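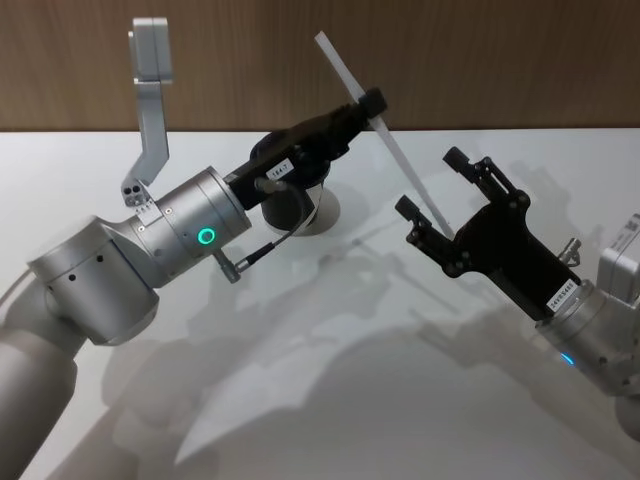

Passing the strip from the left arm to the right, with the right fingers still open.

Home | Lists | Archive | Thread index | Help

Search this archive Go

[two-arm-users] Re: Left gripper letting go during handover
From: Sandamali Bhuiyan
Date: 6/10/21

Hello all,

First of all, thank you to everyone who wrote back to me privately after Dalibor's message. I had meant to answer each of you in turn, but the days have run away from me, so I hope you'll forgive one long letter to the lot of you. I'll put his message in again for those who joined the list afterwards.

Dalibor Ďurica wrote:
> We have had the left gripper open by itself 4 times now, always in
> the middle of a handover and always with the right gripper not yet
> closed. The strip drops on the table. No error on the pendant, no
> protective stop, the arm carries on with the rest of the program as
> if it still had hold of something. Lambros thinks it is our script.
> I think it is the cable. Has anyone at Dosden or elsewhere seen this?
> We are a bit nervous about moving on to anything heavier.
>
> Dalibor (Jivmont)

Well, Dalibor, we have seen it, and I'm sorry to say that you and Lambros may both be right! We run much the same job at Dosden: white plastic strip, flat and narrow, held near its upper end by the left arm and brought down at a slant until the lower end sits between the right fingers. Then the right closes, there's a short wait, and the left lets go. It is a dull little task and we had done 3,826 of them before I started paying proper attention, which I'm not very proud of.

The cable first. On our left arm the thin black one loops down from the gripper to the small silver connector under the wrist, and ours had been made up rather short by whoever fitted it (me, I'm fairly sure, back in May). With the wrist turned far enough to point the gripper up and to the right, the loop pulls nearly straight. Chih-ming Yeh sat with a meter on it for a whole afternoon, bless him, turning the wrist a little at a time, and found the signal dropping out for a moment near the end of the turn. Our gripper comes back from that in its start-up state, fingers open. So down goes the strip.

Now the script, and this is the part that worries me more. Ours checked for a grip once, at the pick, and never again. The green ring on the wrist stayed green the whole time, and I'm afraid we had all got into the habit of glancing at that and thinking all was well. It tells you about the joint. It doesn't know a thing about what is or isn't in the fingers.

With a strip of plastic no harm is done. But Svatopluk Dvořáček reminded me that the next job on the Bartoš order is a metal part with a sharp edge, and that people here do reach in to straighten things on the table between cycles. I went a bit cold when he said it. We've stopped that job until the changes have been tried properly.

What we have done so far:

- made a longer cable, with the slack tied off behind the wrist and clear of the fingers
- changed the script so it asks the left gripper for its width before the handover, again once the right has closed, and stops both arms if the answer is wrong or missing
- put a rule on the door that no hands go in while either arm is powered

Since then we have run 2,000 handovers with no drops, though there were two stops which I can't explain yet. Chih-ming suspects the new check is too impatient and asks before the fingers have settled. I'd sooner have a stop than a drop, so it stays as it is for now.

Dalibor, could you tell me how long your cable is, and which way your wrist is turned when it happens? If it only lets go towards the end of the turn, I would look there before you touch the script – but please do put the second check in as well, whatever Lambros finds. And does anybody on the Fistetti controller see the same thing? I've only got ours to go by.

I'm happy to send the script to anyone who'd like it. It isn't pretty and half the comments are grumbles.

With warm wishes to you all,
Sandamali

14 replies in this thread

Previous message | Next message | Reply to list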